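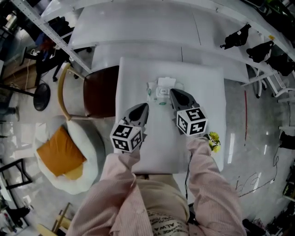

La mesa pequeña merece más respeto

Llevo años oyendo que para trabajar bien hace falta una mesa grande. Lo dicen los catálogos, lo dicen los compañeros cuando se mudan y lo decía yo hasta que compartí local. Ahora pienso lo contrario: en una sala donde conviven varias personas, la mesa pequeña es la que mejor funciona, y conviene tener una aparte del mostrador largo.

El mostrador largo se llena. En el nuestro, que compramos de segunda mano a una tienda de Erkthorpe, desaparecieron casi 34 centímetros de fondo en el primer mes, ocupados por papeles, cargadores y tazas. Cada cual dejaba lo suyo pensando que sobraba sitio. Una superficie de dos metros invita a no decidir nada, y lo que se posa en ella un lunes sigue ahí en julio.

En una mesa pequeña caben una caja abierta, un frasco y poco más. Si se quiere hacer otra cosa, hay que retirar lo anterior. Me parece una ventaja. Obliga a terminar, o al menos a guardar, y quien llega después encuentra el sitio libre.

También defiendo cubrirla de blanco. Un paño o un papel que caiga por los bordes cuesta poco, se cambia en un minuto y deja ver enseguida las piezas menudas. He probado el hule Prevex, que se limpia bien pero refleja demasiado la luz, y he vuelto a la tela. Hay quien prefiere la madera a la vista. Para comer, de acuerdo. Para manejar cosas pequeñas, el fondo claro ayuda más.

Sobre las flores tengo menos certezas. Una ramita amarilla en el borde ocupa sitio y no sirve para nada práctico. Aun así, yo la dejaría. Una sala de trabajo con un puf blanco de pelo y un cojín mostaza ya ha admitido que la gente pasa allí muchas horas, y no veo motivo para que la mesa sea el único mueble severo.

Lo que no debe ir en la mesa son las bolsas. Las nuestras acababan siempre encima de algo, hasta que pusimos una barra para colgarlas. Las bolsas negras enganchadas a un lado del mostrador no son bonitas, pero se encuentran. Probamos antes unas cestas Tsoukalas, siete en total, y a las dos semanas nadie sabía qué había en cada una.

Queda la cuestión de la silla. En Danduseo, el local donde estuve antes, las sillas eran todas iguales y todas incómodas. Prefiero la mezcla: una de respaldo curvo de madera para ratos cortos, una de oficina para quien pasa la tarde sentado. No hacen juego y me da lo mismo.

Si alguien está montando una sala y le queda presupuesto para un solo mueble, que compre la mesa pequeña y deje el mostrador para más adelante.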